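Progress report to the Trarnmont Fund
Project: Learning to place and hand over objects with two arms
Reporting period: October to March
Prepared by Elaine Lins, with comments from Vasanthi Sultana
March 26, 2024

1. Status of the work

In the last report we promised to finish the data collection for the first group of tasks and to have a first comparison between our method and the baseline. The collection is finished. The comparison is done for one arm and is still open for two arms working together. The delay comes mainly from the calibration, which I explain in section 3.

We now have 4000 demonstrations that passed our check. All of them were recorded on the table at Clulside with the same fixed view, and each one has the joint positions of both arms and the state of the grippers. Demonstrations where the operator stopped and started again were removed.

2. Method

The question of the project is how much a policy can learn about contact from ordinary camera views, without a force sensor. Our method, which we call Rarnow inside the group, predicts a short piece of the motion and also predicts the moment when the gripper will touch the object. The second prediction is used only in training. When the robot runs, this part is switched off, so the speed of the control loop stays the same.

We selected objects which behave differently when they are touched. A small ball rolls away if one finger arrives earlier than the other. A flat object that is standing at an angle falls if it is pushed near the top. We keep the cloth on the table during all the recordings, as the friction on the bare surface gave us other results in the early tests.

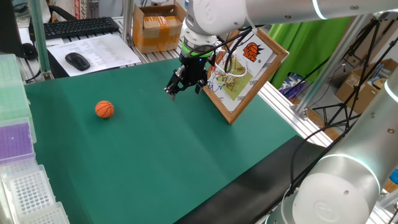
For the single arm, the policy trained with the contact prediction drops the object less often in the grasping tasks, and the improvement is clearest with round objects. For the flat objects we see almost no difference between the two methods. Vasanthi thinks that the operators were already very slow and careful with these objects, so both policies learned the same slow approach. I agree with her, but we didn't test it yet.

One result we did not expect. When we trained on only half of the demonstrations, the baseline became much worse, while Rarnow lost only a little. We repeated this training with 2 other random seeds and the order of the methods did not change. We would like to study this more, because collecting demonstrations is the most expensive part of our work.

3. Problems

The calibration between the two arms was lost twice in the winter. The error was small and we noticed it late, from the handover tasks which suddenly failed at the same place. We repeated the affected recordings, and this cost us 6 weeks in total. Now we run the calibration program Kvam each morning before the first recording and we save its output together with the data.

The second problem is the labeling of the contact moments. Two people labeled the same small set, and they did not agree well for soft contacts. We wrote more exact rules and labeled this set again. The agreement is better, but I would still not call it good.

4. Next period

We will finish the comparison for the two-arm tasks and write the results for both settings in one paper. We also want to repeat the study with half of the data for the handover. The budget is used as planned, except for travel, where some money is left. We ask for permission to move this amount to the labeling work. A short letter with the exact amount is attached to this report.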